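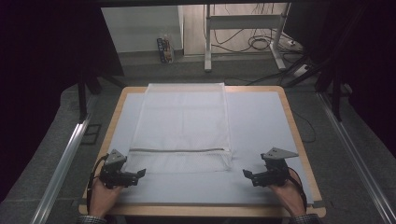

Laundry Room > Bags and Nets > Folding mesh bags flat for a drawer

pstan_28
Storing wash bags. Mine is white, rectangular, zipper across one end. Rolled, it opens up again in the drawer. Is there a fold that holds? Drawer is shallow, and I have a stack of these.

Fuliver
Close the zipper first. Lay the bag flat with the zipper end toward you and smooth from the zipper to the far end. Fold lengthwise in thirds, then bring the far end down in two folds. The zipper stays outside and its stiffness keeps the edge straight.

chauke491
Disagree on closing it first. A closed bag traps air and the mesh bunches below the zipper. I leave it open a couple of inches, press flat, then close.

Fuliver
It's mesh. Air goes through it.

chauke491
Coarse mesh, yes. Fine mesh with two layers stuck together, slower than you would think. Try both.

Velimir Stan
The bunching at the zipper end is usually the seam. Zipper tape doesn't shrink and the mesh does, slightly, if it has been through a hot dryer. Smoothing won't remove that. Pull the two corners at the zipper end sideways before folding.

pstan_28
Never been in a dryer. Pulling the corners helped some. Thirds holds better than the roll, but the creases stay in.

Fuliver
Creases don't matter on a wash bag.

Pirano
Work on something smooth. On a bedspread the mesh grabs and the layers shift. I use a board on a low table.

chauke491
I gave up on drawers and hang mine by the zipper pull on a hook. 2 hooks, all the bags.

Velimir Stan
Hanging by the pull loads the slider. I'd use the loop if there is one.

pstan_28
No loop on mine. Staying with thirds, corners pulled first.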